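Section 6: Folding and Storing Your Cendinar Cloths

You have washed your cloths, you have dried them, and now comes the part we love best. A well-folded stack makes the whole cleaning kit a pleasure to open! This section covers the flat fold for everyday use and the roll for travel, plus a few words on hanging. It applies to all of the bound-edge cloths in the Cendinar range, in every color. For washing temperatures and detergents, go back to Section 5.

Before you start

Pick a smooth, hard surface with enough room to lay one cloth completely flat. A kitchen table or a desk works beautifully. A bed does not, as the cloth sinks in and the corners wander.

You will need:
Your clean, fully dry cloths
A soft brush (the one from the kit, or a clean clothes brush)
The storage sleeve, if you have the travel set

CAUTION: Never fold a damp cloth. The pile flattens along the crease and can pick up a musty smell inside the sleeve. If you are unsure, press the thickest part of the binding between two fingers. The binding dries last.

Wipe the table before the cloth goes down. The pile is wonderfully good at picking things up, and it will happily collect crumbs you never knew were there.
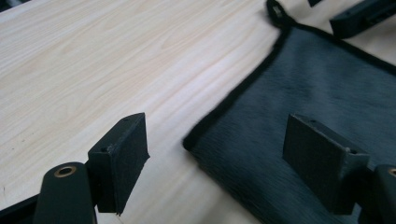

Ullcombe, July

A dark gray cloth laid out on a pale wooden tabletop is our favorite way to learn the fold – the black binding shows up clearly against the wood, so you can follow the edge all the way down and around the rounded corner. The pile also catches the light differently depending on which way it lies, bluish-gray in one spot and nearly black in another. You will use that in step 3.

6.1 The flat fold

1. Lay the cloth on the table with the furry side up and the hanging loop at the top, pointing away from you.

2. Smooth it from the center outward with the flat of your hand. Go gently over the binding. If an edge ripples, lift that corner and let it drop again.

3. Brush the pile in one direction, from the loop end toward you. Look along the surface at a low angle. Patches that look lighter or darker than the rest are lying the wrong way and need another stroke or two.

4. Take hold of the left edge just below the top corner and again just above the bottom corner. Fold it over to meet the right edge. Match binding to binding.

5. Check the rounded corners. They should sit one on top of the other with no furry bit poking out between them. If they miss, unfold and go back to step 4 (tugging one corner to make it fit only twists the binding).

6. Fold the bottom edge up to meet the top. Leave the loop sticking out.

7. Turn the bundle over and press lightly with your palm. Done! Put it on the stack with the loop facing the front of the shelf.

Note: The pile ends up on the inside with this fold. That is what you want, as it keeps dust off the working side while the cloth waits in the cupboard.

Note: Biljana Babić, who wrote the first version of this guide, folds left-handed and reverses step 4. It comes out exactly the same.

6.2 The travel roll

1. Follow steps 1 to 3 above, then turn the cloth over so the furry side faces the table.

2. Fold the cloth in half lengthwise, with the loop end still at the top.

3. Start rolling from the bottom, firmly enough that the roll holds its shape but without squeezing the pile flat.

4. Slide the roll into the sleeve, loop last. The loop should peek out so you can pull the cloth free with one finger – very handy in a packed bag.

CAUTION: One cloth per sleeve. Two will go in if you push, and the seam will not thank you.

6.3 Hanging instead of folding

If you use a cloth every day, hang it up by the loop and skip the folding altogether. Choose a smooth, rounded hook. Thin nails and sharp wire hooks cut into the binding material over time. Keep the cloth clear of the wall so that air can get to both sides.

The loop is made for the weight of one dry cloth. Let a soaking one drip over a rail first.

6.4 If something looks wrong

Crease will not come out: Lay the cloth flat overnight, then brush. Do not iron.

Edge curls after folding: The binding was probably pulled while drying. Dampen the edge only, smooth it straight on the table and let it dry in place.

Loop has come loose at one end: Sew it back with black cotton thread, using small stitches through the binding and not through the pile.

Pile looks streaky: Brush it in a single direction. A little streaking is normal and has no effect on how the cloth cleans.

Continue to Section 7, Replacing the Storage Sleeve.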